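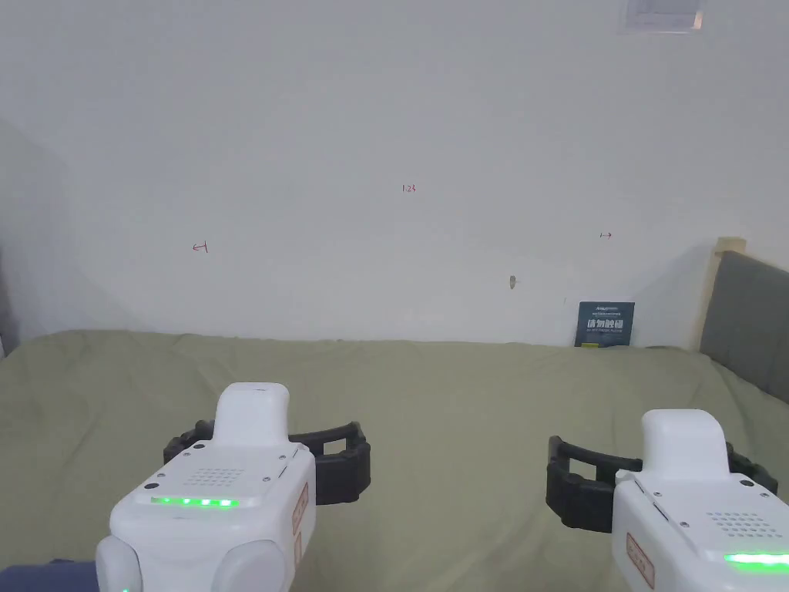 A reader of the previous edition wrote that the centre rail could not be fitted once both side rails had been tightened, and that the whole base had to be taken apart again to get it in. The order of work in this section has been changed. Bolts are now left finger-tight until step 9.

Section 4: Assembling the Sleiman adjustable bed base

This section covers the standard double base with the Movex lift motor. For the split base, follow steps 1 to 10 for each half and then go to Section 5. Owners of the Kovell headboard should read the note after step 10 before pushing the base into position.

4.1 Before you start

Allow 60 minutes for the work. Two people are needed for steps 6 and 7. Check the parts against the list inside the lid of carton A. The hardware bag is taped to the underside of the foot panel and is easily thrown away with the packing.

Leave a gap of at least 200 mm between the head end and the wall. The socket must be within reach of the mains lead, which must not be extended by means of a coiled reel.

CAUTION: Do not connect the motor to the mains until step 11. The moving sections can trap fingers.

4.2 Assembly

1. Lay the side rails on the floor with the slotted faces inwards. The rail marked L goes on the left as seen from the foot end.

2. Join the side rails to the head panel using the M8 bolts and plain washers. Finger-tight only.

3. Join the foot panel in the same way.

4. Drop the centre rail into the brackets on the head and foot panels. If it will not seat, slacken the foot panel bolts by a full turn and try again.

5. Screw in the corner legs by hand until the collar meets the rail. The centre leg is the shorter one with the adjustable foot. Leave the foot wound fully in.

6. Turn the assembly over on to its legs. Lift from the rails and keep clear of the head panel, which will not carry the weight.

7. Lower the deck on to the rails with the hinge towards the head end. The locating pins should enter the slots on both sides.

8. Hang the motor from the cross tube and push the clevis pin through until the clip springs open. The cable outlet faces the foot end. On bases supplied before June the clip is a separate part and is found in the hardware bag.

9. Tighten all bolts, working diagonally from corner to corner. Use the hex key supplied - a power driver will strip the inserts.

10. Wind out the foot of the centre leg until it just touches the floor, then lock it with the nut. On carpet, check it again after 2 weeks.

NOTE: The Kovell headboard fits on the outer pair of holes. The inner pair is for the transit straps and has no thread.

11. Plug the handset into the port marked H and connect the mains lead. The lamp on the control box shows amber for a few seconds and then goes out.

4.3 Setting the end stops

The motor has to learn the limits of travel before the base is used. With no mattress on the deck, hold down both arrow keys until the control box beeps. The deck rises to its upper limit, pauses, and returns to flat. Do not touch the handset during this cycle. If it is interrupted, disconnect the mains, wait for a minute and start again.

Repeat the setting after a power cut lasting almost a day or longer, or whenever the motor has been removed.

4.4 Mattress and bedding

Use a mattress described by its maker as suitable for an adjustable base. Spring mattresses with a rigid border wire will not follow the deck. Fitted sheets should have elastic all the way round. Tuck flat sheets in at the foot only, otherwise they pull out when the head section rises. Keep valances clear of the hinge.

4.5 Maintenance

Check the bolts after every 500 lifts or once a year. A lift counter is shown on the handset when the light key is held down. Wipe the hinge with a dry cloth. It is lubricated for life and must not be oiled.

Spare clips, bolts and handsets are held at the Dristcombe depot. Quote the serial number from the label under the foot panel.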